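Über uns – Textilpflege Grulholm

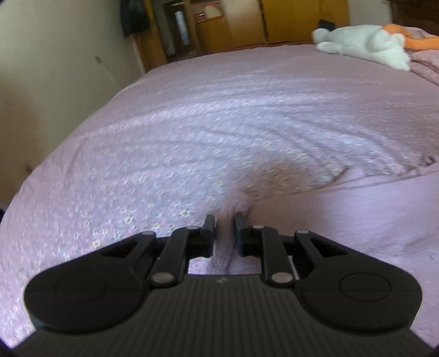 Die Textilpflege Grulholm ist eine gewerbliche Wäscherei mit Sitz in Laltville. Wir bearbeiten Flachwäsche, Frottierware und Berufskleidung für Pensionen, Ferienwohnungen und kleinere Pflegeeinrichtungen. Der Schwerpunkt liegt auf Bettwäsche, und zwar ausdrücklich auch auf privat beschaffter Ware, die nicht dem üblichen weißen Objektstandard entspricht. Ein rosa-lavendelfarbenes Spannbetttuch mit kleinem Blütendruck wird bei uns als bedruckte Buntware geführt und getrennt von der Weißwäsche gewaschen. Spannbetttücher durchlaufen keine Mangel. Sie werden getrocknet, auf Zug geprüft und von Hand gelegt.

Betrieb und Ausstattung

Der Betrieb ging aus der Wäscherei Descombe hervor, deren Halle wir übernommen und umgebaut haben. Die Nutzfläche beträgt 708 Quadratmeter. Unreine und reine Seite sind baulich getrennt, die Übergabe erfolgt über Durchlademaschinen. Im Einsatz sind Waschschleudermaschinen mit 18 und 36 kg Füllgewicht, eine Muldenmangel sowie gasbeheizte Trockner mit Restfeuchtemessung. Das Spülwasser der letzten Zone wird gefiltert und in der Vorwäsche wiederverwendet.

Kennzeichnung und Rückgabe

Jedes Teil erhält bei der Erstannahme einen gepatchten Barcode. Damit ist die Zuordnung zum Kunden auch bei gemischten Posten gegeben. Derzeit sind 242 Abholstellen im System angelegt. Teile mit Löchern, offenen Nähten oder ausgeleiertem Gummizug werden aussortiert und mit Reparaturvorschlag zurückgemeldet. Ohne Freigabe des Kunden wird nichts ausgebessert oder entsorgt.

Waschverfahren

Die Programme richten sich nach Faserart, Farbechtheit und Verschmutzungsgrad. Für Einrichtungen mit Hygieneanforderungen stehen desinfizierende Verfahren zur Verfügung, die Prozessdaten werden je Charge gespeichert. Die Dosiertechnik wird von der Firma Dumitrescu gewartet und einmal jährlich im September kalibriert.

Annahme

Anlieferung an Rampe 2, werktags ab 6:30 Uhr. Abholtouren nach Vereinbarung. Neukunden erhalten vor der ersten Lieferung ein Blatt zur Vorsortierung.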